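Kevport Paper Crafts Program
Interim Progress Report to the Clarker Fund
Submitted by Siwan Jenkins, Program Coordinator
14 May 2025

Period covered

This report covers the first half of the grant. It follows the headings in your reporting template, except that I have combined "Outputs" and "Attendance" because most of our figures belong under both.

Work completed

The grant pays for a weekly card making and bookbinding class, a set of shared tools, and take-home kits for people who can't get to the class. All three parts are now running.

The class meets at the Owen Street branch library in the upstairs room. We had planned to use the ground floor meeting room, but it is booked by the tax help service through the spring. The upstairs room has better light and a sink. It holds fewer people, so we split the class into an early group and a late group. Total attendance for the period was 523 visits by 127 different people. Your template asks for a target, and ours was 500 visits.

The early group has mostly worked on folded cards and envelopes. The late group started on single-signature booklets and has moved on to Coptic binding, which took longer than I had allowed for. Four sessions were set aside for it in the plan and we used seven. Punching the holes evenly was the hard part. We now use a cardboard cradle and a paper template, and the books line up much better.

Tools and supplies

The two guillotine trimmers, the scoring boards and the bone folders were bought in the first month from Clovotlow, who also supply our cardstock. One of the trimmers arrived with a bent blade guard and was replaced at no charge. The replacement took three weeks. The group managed with craft knives and steel rulers in the meantime.

Cardstock use has been higher than budgeted. We ordered 830 sheets of the 12 x 12 and have 200 left. Scrap is sorted by color and kept for tags and collage, and the early group uses a good deal of it. I have moved $85 from the printing line to the cardstock line to cover one more order. This is within the transfer limit in the grant agreement. 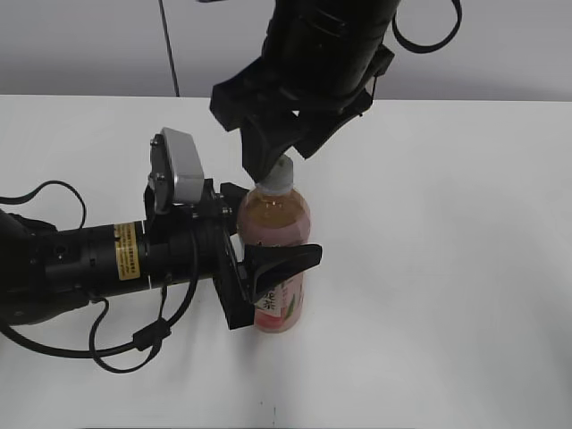

Bottle of pinkish-orange liquid with a white cap.

Adhesives have been a smaller cost than expected. We bought one large tub of PVA at the start and decant it into jars. Double-sided tape runs out fastest, and several people have asked for the narrow width, so I will order more of that and less of the wide. The linen thread is fine for booklets but frays on the longer bindings. A waxed thread was tested in the last two sessions and held up well. It costs a little more per spool.

Take-home kits

The kits go out in flat mailing boxes. Each one has precut cards, envelopes, a sheet of patterned paper, a glue stick and a printed instruction sheet. The first version of the instructions was too small to read comfortably, and two people called to say so. The second version is in larger type, with one step to a page. It uses more paper, but the calls have stopped.

We also changed the glue stick. The first kind dried out in the box if it wasn't opened within a few weeks.

Problems and changes to the plan

The Coptic binding overrun has pushed the box making unit into the second half of the grant. I don't expect to drop it, but it will be four sessions instead of six. The lidded box with a fabric spine will be left out, and we will make the plain slipcase and the tray.

Storage is still a problem. The library has given us one cupboard, and the trimmers take up most of it. Cardstock is being kept flat on top of the cupboard, where the corners get bent. I have asked the branch for a second shelf unit and am waiting for an answer. If they can't provide one, I would like to buy a flat file from the equipment line, and I will write to you separately before spending anything.

I was out for two sessions in the period. The late group went ahead both times with work already in progress. The early group was canceled once.

Budget

Spending to date is within the total for the period. Supplies are slightly over and printing is under, as described. The room has cost nothing so far. A full statement with receipts is attached as a separate file.

Next period

The box making unit starts when the current bindings are finished. We will send out the next round of kits, which will include a small accordion book. A display of finished work is planned for September in the glass case by the library entrance, and the branch has confirmed the space. Labels for the display will carry the Clarker Fund's name in the wording you sent.

The final report will use the same headings as this one. Please let me know if you would like attendance broken out by group, as I keep separate sign-in sheets for each.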